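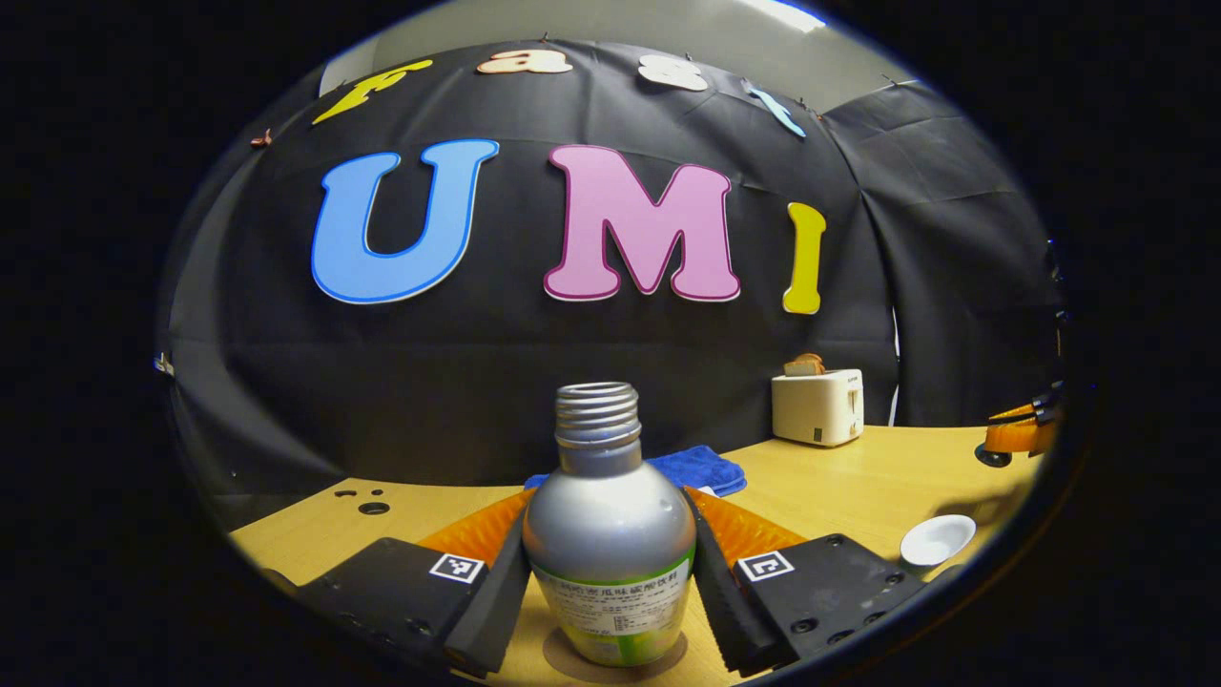
Lining up the hand-held gripper on a silver bottle at the demonstration table.

GREMECK OPENS ITS WORKSHOP DOORS FOR A DAY OF ROBOTS, TOAST AND QUESTIONS

Prarilach, Jun 1, 2026

I've been looking forward to writing this one! Gremeck is holding an open day at our Prarilach workshop this September, and if you've ever wanted to see how a robot picks up everyday skills (and have a go at teaching it some yourself), you're very warmly invited.

We ran a smaller visit this spring as a sort of dress rehearsal. There were 21 guests, mostly neighbours from the streets behind us plus a group from the Đorđević evening school, and I spent most of it grinning. I'd written a lovely talk with slides. I got as far as the third slide before somebody asked when they could hold the gripper, so we put the slides away and went to the table.

The gripper is the part people love. It has two fingers, a camera looks out over them, and you carry it in your own hand and do an ordinary job with it: pick up a bottle, move a dish, fold a cloth. The recording of what you did then goes to our training team, who use it to teach a robot arm the same job. You don't need to write a line of code, and you certainly don't need to have met a robot before.

The work on show is part of Pernora, our project on household help for people who find gripping and lifting difficult. We're aiming for 1000 recorded tasks by the end of the year. Our spring visitors added 74 of them in one afternoon, which was far more than I'd dared to hope for, and our training team were thrilled (they'd heard quite enough of my own slightly clumsy bottle handling by then).

So, what can you expect in September? Each group will have 15 people at most, so that everyone gets a proper turn. We'll start with a short welcome, shorter than last time, I promise. Then it's over to the tables, where you can try the gripper on kitchen objects and watch one of our engineers show how a recording is checked. After that there's a look round the workshop and tea in the front room, where the team will stay as long as there are questions.

And do ask them! The best one in the spring was from a retired nurse who wanted to know whether the robot could tell a full cup from an empty one. We talked about that for ages. It's a hard problem, we haven't cracked it, and two of our engineers were still drawing on the whiteboard when I went home.

The open day is free, but places need to be booked. Children are welcome with an adult, and the gripper is light enough for most of them to manage with two hands. The workshop is all on one level and there are chairs at every table. If you'd like a quieter session, say so when you book and we'll put you in the first group of the morning.

Booking opens over the summer through the visits page on the Gremeck website, where we'll also post the exact date and group times. Journalists who would like to come along, film a demonstration or talk to the Pernora team can get in touch through the press office at the same address.

About Gremeck
Gremeck designs and tests robotic equipment for homes and small workplaces. The company is based in Prarilach and runs the Pernora household help project.

ENDS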